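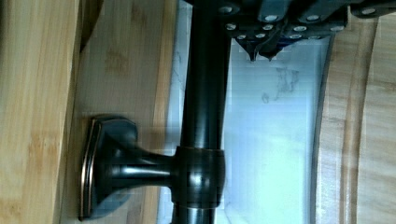

Dark bronze rod and bracket

I have been meaning to write about our podcast for months, and every time I sit down to do it there is another episode to edit, so please forgive me if this comes out in the wrong order. Some of you found this blog because of the show and some of you were here long before it (hello, Mum), and I'm going to assume you don't all know how it works.

The show is called Skudness, after the island where it's set, and it's an audio drama in short episodes about a ferry office that is due to close. I write it, my friend Penner does the sound, and Rochelle Dunstan plays the harbour clerk, plus two of the fishermen's wives and, in episode six, a rather convincing goat. We started it last June with no money and a borrowed microphone, and as of this week the first series is finished. All of it! I keep opening the folder just to look at it.

I came to audio from short films, which I wrote for years without getting much further than the festival circuit. I had one that went round a few of the smaller festivals, a twelve-minute thing about a woman who won't sell her caravan, and I loved making it, but I spent far more of my time asking people for things than I did writing. Could we have your kitchen, could we have your car, could you possibly take a day off work and stand in a field. With a radio play you can have a storm and a shipwreck before lunch and then all go home on the bus. I don't miss the field.

What I hadn't understood was how differently you have to write for the ear. My first draft of episode one was full of people looking at each other. They looked and they paused and they looked out of the window, and Penner read it through very patiently and asked what exactly she was supposed to record. So I went back and gave everybody something to do that made a noise. The clerk sorts keys. Her brother can't sit in a chair without dragging it. There's a kettle in nearly every scene, and a couple of listeners have written in to complain about the kettle, and I'm afraid it's staying.

The other thing was names. In a film you can have an Anna and a Hannah and the audience will cope because they can see which is which. In audio you can't, and I had to rename half the island in one evening. The shipping company was originally Brunner, and the bank was Brenner, and there was a character called Brenda, so you can imagine. The company became Brutov in the end, which Rochelle says with such disgust that I started writing it into scenes that didn't need it.

We recorded in Rochelle's spare room with duvets over the doors. I had pictured us doing one episode a night, but the lines were slower than I'd thought, and by the fourth hour under a duvet everyone's voice drops and you can hear it plainly when you cut it against the morning's work. We settled on 4 scenes in a sitting, then soup. If you're planning something like this yourself, I would really say plan the soup as well - people are kinder about a ninth take when they've been fed.

Then there was the edit. I know some people find it soothing, and Penner does, I think, but I found it very hard to hear my own dialogue over and over. There's a speech in episode five that I was terribly proud of on the page, a whole minute on the history of the lighthouse, and after the third listen I asked for it to be cut down to a sentence. Penner had already made a version without it and was waiting for me to ask. It's much better. You can still hear Rochelle taking the breath for the rest of the speech, if you listen closely, and we left that in.

As for who is listening, well, I promised myself I wouldn't look at the numbers and I look at them most mornings with my tea. Episode one has been downloaded 1429 times and the last one 701 times, so we've lost about half of you on the way across the water, though I'm told that's perfectly normal. I used to say I'd be happy with 1000 for the first episode, so I'm trying to be a woman of my word and be happy.

We've also been put up for a small prize at Kandolberg, in the new drama section, and I have no idea what our chances are. The other shows I've listened to are very good. One has a proper orchestra. Rochelle has already chosen what she's wearing, and I haven't the heart to tell her that the whole thing is being announced by email.

Series two is at the stage of cards on the floor. I know how it opens (fog, and somebody ringing the office bell who shouldn't be there) and I know what happens to the brother, and in between there's a large patch of carpet. If you've listened and there's someone on the island you'd like to hear more of, leave me a comment below. I've had three votes for the goat so far.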